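Idska Tenant Portal, reviewed by someone who pays rent through it

Posted in January under Small Business, Software
214 shares

My landlord is Grultach Properties, which owns the strip my shop is in, the strip across the road, and as far as I can tell the road. Last winter they sent every tenant a letter saying that rent checks were over and that we would all be using Idska from now on. Idska is a web portal for commercial leases. You pay your rent in it, you log your repairs in it, and you get your share of the snow plowing billed to you in it, broken down to the penny and explained not at all.

I have had a year with it now. I didn't choose it, but I do have opinions.

Paying the rent is the best part. You link a bank account, you set a day, and the money goes. There's no fee for a bank transfer. If you use a card they take a cut that made me laugh out loud at the counter. A receipt lands in your inbox within a minute, with the lease number on it, and my bookkeeper has stopped sighing when I call.
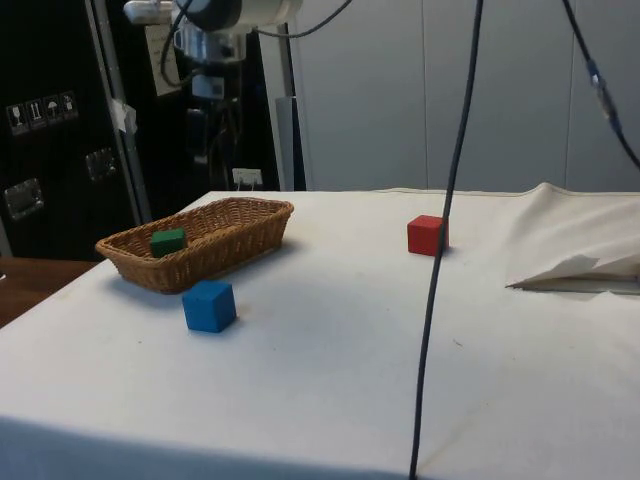
Green, blue, red, and one basket.

The lease folder is good too. Everything you signed is in there, with the dates that matter pulled out into a list: renewal notice, rent step, insurance certificate. Mine had the renewal notice date wrong by a month, in the landlord's favor. It was corrected after two messages. I'd still check yours against the paper.

Then there's the shared costs page, which I open about as eagerly as a letter from the dentist. In March it charged me $1,571 for parking lot work. Clicking on the number takes you to a page with the same number on it, in a larger font. To see an invoice you have to file a "document inquiry," and the inquiry form allows 500 characters. I used all of them. The invoice came after almost three weeks, and $817 of it belonged to a different lot. They credited it back, and the portal did show the credit the next morning. Fair enough.

Repairs are in between. You pick a category, write a few lines, attach a photo. The ticket moves from Received to Assigned to Closed. "Closed" means that someone has closed the ticket. My back door stuck through two Closeds and opened nicely on the third.
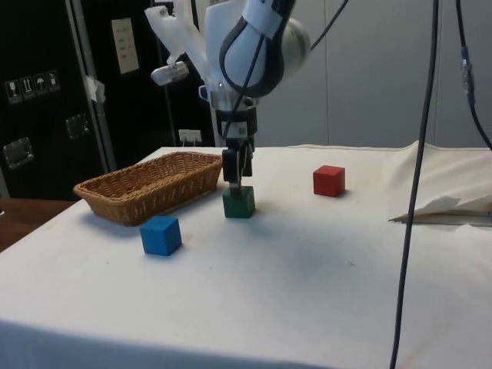 Oltomwood, in the comments on my first post about this, wrote that the trick with shared costs is to file the inquiry the same day the charge appears, as the dispute window in many leases runs from the posting date and the portal won't remind you. Read your own lease before you rely on that. Mine does say it, on page 31, in a paragraph mostly concerned with awnings.

The phone app is the website with the edges shaved off. You can pay and you can see tickets. You can't open the lease folder, so if you're standing in the parking lot arguing over who clears the drain, you'll be doing it from memory.

Support is by chat until 5 p.m. The people are polite and quick, and they will tell you that your question is one for the landlord. The landlord will tell you it's in the portal.
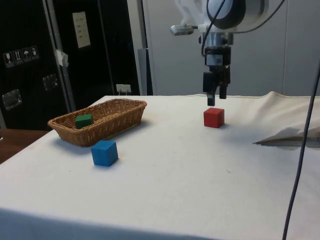 THE VERDICT

Good for: paying on time, proving you paid on time, finding your lease.
Bad for: learning what you paid for.

If your landlord is about to move you onto Idska, I wouldn't fight it. Download a copy of everything in the lease folder on day one, turn on the email alerts (they're off by default, under Preferences, then Other), and keep your own spreadsheet of the shared costs. Three stars out of five. It would be four if the shared costs page had the invoices on it — they clearly have them somewhere.

Grultach says the new version comes out in the spring and will have a calendar.

17 comments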